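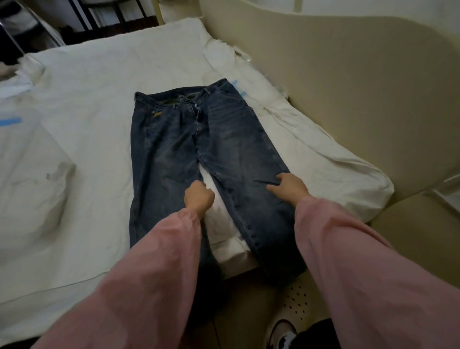

**Page 31** – Care of Clothes at Home, course handout, Unit 4

## Folding on a bed

Many students have no big table at home, so in this unit we work on the bed. A bed is wide and the height is not bad for most people, but the surface is soft and this changes the work a little. On a table you can press hard. On a bed, if you press hard, the cloth goes down into the mattress and a new crease comes. Use the flat hand and move it slowly.

Please read these notes before the October practice. The words in **bold** are in the glossary on the last page.

### 4.1 Jeans

Lay the jeans with the front side up and the **waistband** away from you. Close the button and the zipper. Check the pockets now, also the small one.

1. Hold the waistband at both sides and pull lightly, until the fly is straight.
2. Smooth each leg from the thigh to the hem. One hand can hold the cloth near the knee when the other hand moves.
3. Look at the inner seams. If a seam is turned to the front, bring it back.
4. Put one leg on top of the other, with the hems together.
5. Fold the hems up to the knee, then fold one more time to the waistband.

Washed denim has often lighter lines across the thighs, which in English are called **whiskers**. They are in the color of the cloth and you can't smooth them away. Students at the Vollcombe evening group spent a long time on this last year. The creases behind and around the knees are different: they come from wearing, and they become smaller with the hand, but for a full result you need the iron (see Unit 6).

Pull the sheet tight before you start. A ridge in the sheet under the leg feels the same as a crease in the leg, and one can be confused.

### 4.2 Pajamas and other soft sets

Soft cloth doesn't keep its shape like denim. When you lift it from the basket it falls together, and the first job is only to find the parts: collar, hem, two sleeves. Find one edge and follow it with the fingers. If the top has **piping**, this is a big help, as the line shows where the edge goes, even in dark cloth. 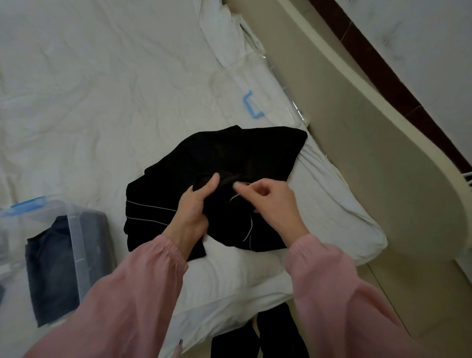 *Fig. 4.2. Black top with white piping, bunched on the pillow.*

When you have found the shoulders, hold them and shake the top one time. Lay it with the front side down. Bring in the sides, then the sleeves, then fold from the hem up. Trousers of the same set are folded in long halves and put inside the top, so the set stays together in the drawer.

Dark cloth takes lint from white bedding. Keep a lint brush near the bed, or put a dark towel under the work.

### 4.3 Boxes

Clear boxes are good for folded clothes – you see what is inside without opening. Put heavy pieces at the bottom. Don't fill to the top edge, because then the lid presses the folds.

For our practice we count a pair of jeans as 700 grams, and one Skiltitance box takes about 12 kilograms before it is difficult to carry. The box list for the Jerarier course room is in the appendix.

### Homework

- Fold two pairs of jeans, one of heavy denim and one of thin. Write down which one opened again by itself.
- Fold one soft set and leave it in a box for 72 hours. Note where the creases are.
- Read Kanaujia reader, chapter on knitwear, for Unit 5.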